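Plerwood County Public Meetings Project: Progress Report to the Gitance Fund

Reporting period: second half of the grant year

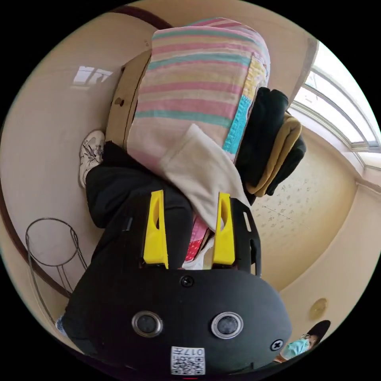
The grant pays for one reporter and one part-time editor to cover town councils, school boards and the county commission in Plerwood County. Both positions were filled for the whole period. The reporter attended 28 public meetings, two fewer than the 30 in our work plan. One of the missed meetings was called off for lack of a quorum. The other was a special session of the Prulline town council, posted on the town hall door the evening before and not on the website. We have asked the town clerk to add us to the email notice list and she has agreed.

Coverage

Most of the period was taken up by three matters.

The first was the Prulline water rate increase. The council voted in June to raise the base rate in two steps. We published the draft rate table before the hearing, and residents quoted from it during public comment. The second step is now under review after two council members asked for a new cost study. We expect to report on that study in the next period.

The second was the recall petition in the Fang district. Organizers turned in 352 signatures. The county clerk rejected 20 of them, most for addresses outside the district, and the petition still qualified for the ballot. Both sides held rallies outside the courthouse on the same Tuesday, and we covered both. We received complaints from the recall group and from supporters of the council member. We reviewed the stories, made one correction to the order of speakers, and left the rest as published.

The third was the closing of the county road office at Fang. The commission approved it as part of the budget, with little discussion. Our story ran the next morning. Several residents have since asked for a hearing, and the commission chair has put the item on a future agenda without setting a date.

Records requests

We filed requests for contracts, overtime records and the travel expenses of elected officials. The county answered the first two within the legal deadline. The travel request has been answered in part, with receipts missing for one office. We have written to the county attorney and will file an appeal if there is no reply by the end of next month.

Public sessions

Two evening sessions were held at the Prulline library on how to read a town budget and how to sign up for public comment. Turnout at the first was good. The second fell on the same night as a high school playoff game and was poorly attended. We will check the school calendar before booking the next one.

Spending

Salaries and mileage are on budget. Mileage will run over in the next period if the commission goes ahead with its plan to meet at different sites around the county. Printing came in under budget after we dropped the paper voter guide for the Fang recall and sent it by email, with copies left at the post office and the feed store. We ask permission to move the unspent printing money to mileage.

Next period

Work will center on the recall vote, the water cost study and the travel records. The reporter will also begin regular coverage of the hospital district board, which meets at 7 a.m. and has had no press at its meetings for several years. A full list of published stories and the expense sheet are attached.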